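Saturday, October 16, 2021. Clinville notebook, table chores

Got in before Tymofii and set out the tray and the sunflowers on the white table by the railing. Same question as in July: can a machine clear a table yet? Koretti handles a bare tray fine. Add flowers and it gets timid!

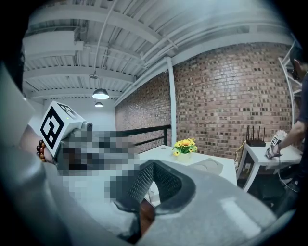

Grippers, mesh jaws

I like the mesh pads (Nhung still doesn't). A tray is the easy part, I think. A pot full of petals wants a softer touch than any of my scripts have, and I'd love to see 1000 good tries before arguing again.
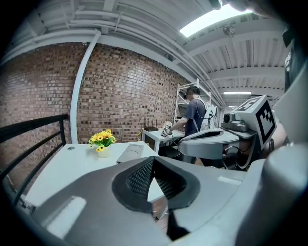

Side table

The router stays put for now, yellow cable and all. Cables are where I'd bet against the machine, any chore, any shop. Zhuoran says two years. I say three, and lunch is riding on it.

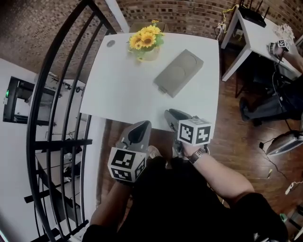
To do

Ask Hưng for the Rornesach tray notes. Tidy the floor cables before Monday.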